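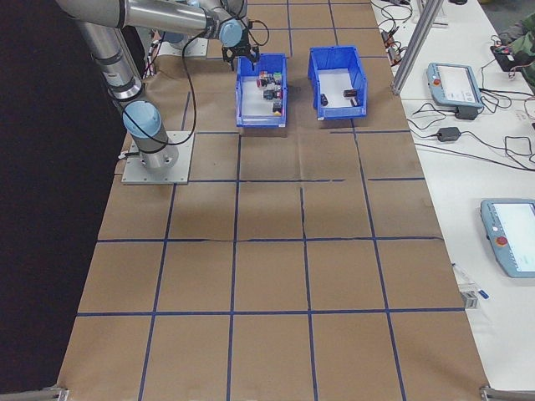

# Sort it out

There is a kind of person who cannot pass a heap of small bricks without wanting to put the black ones somewhere else. I know this because I am one, and because I spent a Friday in Sinetthorpe with two others.

Setsuko Okabe began sorting when her son left home and his blocks didn't. "I thought I'd pass them on," she says. "Then I thought, not in that state." That was 60 boxes ago. People bring her their childhoods in carrier bags, and she hands them back by colour.

Her first rule is the brown paper. Cover the table with it, all of it, and never mind the creases. Kraft paper shows up a stray pink piece that a patterned tablecloth would swallow for good. Over that goes tape, dark blue, laid in a grid of squares. She says the squares stop a pile from spreading. Asuka Hirose, her sorting partner and frequent opponent, says they stop Setsuko from spreading.

The second rule is two bins, side by side. Blue plastic is fine, but the floor should be white, or you'll spend the evening peering at a black block and wondering if it's a shadow. Everything starts in the left one: red, green, black, pink, white, all in a huddle. The right one is for whatever you have decided on.

Deciding is the trouble. Asuka sorts by shape and regards colour as a beginner's comfort. Setsuko tried it her way one December and had to lie down. They now take turns, 10 minutes each, which means that on a bad night the same block crosses the table and comes back again.

My own attempt began with the dark ones, on the grounds that they looked easy. I had a couple of them across and was feeling rather pleased when Asuka leaned over.

"There's a white one in with those," she said.

I said it was keeping them company. She went to put the kettle on - without, I noticed, asking whether I wanted a cup.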